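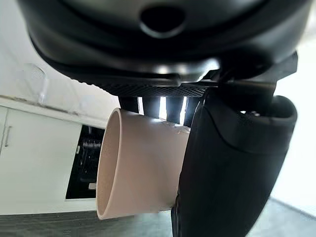
Spent most of December redoing the handles on my father's garden tools. He's 70, his hands are stiff in the morning, and smooth handles slide on him. I tried several kinds of grip before settling on texture over thickness. The strip of fine black diamond pattern in the photo, under the glossy band, is the kind of texture I mean. Small diamonds, close together.

Coarse patterns felt better in the store and worse after an hour of digging. He got sore spots at the base of his thumb. Fine ones spread the pressure out more.

What I used: Relen wrap, the 17-foot roll. One roll did the spade, the hoe and both hand forks, with a little left over. The Mestar pruners have molded handles, so I left those alone.

Clean the handle first. I skipped this on the hoe and the wrap crept down toward the blade within a week. Rubbing alcohol, then let it dry overnight.

Start at the bottom and overlap by a third. Pull firmly but don't stretch it thin. Finish with two turns of plain electrical tape.

Fasil Negussie asked about foam sleeves. I tried them on the rake. They're soft, but they soak up water and they make the handle too fat for a small hand. Took them off.

Mebrat Workneh wraps only the top hand position and leaves the lower part bare so her other hand can slide. I've since done this on the spade and he likes it better.

Total was $41, including the tape. Wheelbarrow handles are next.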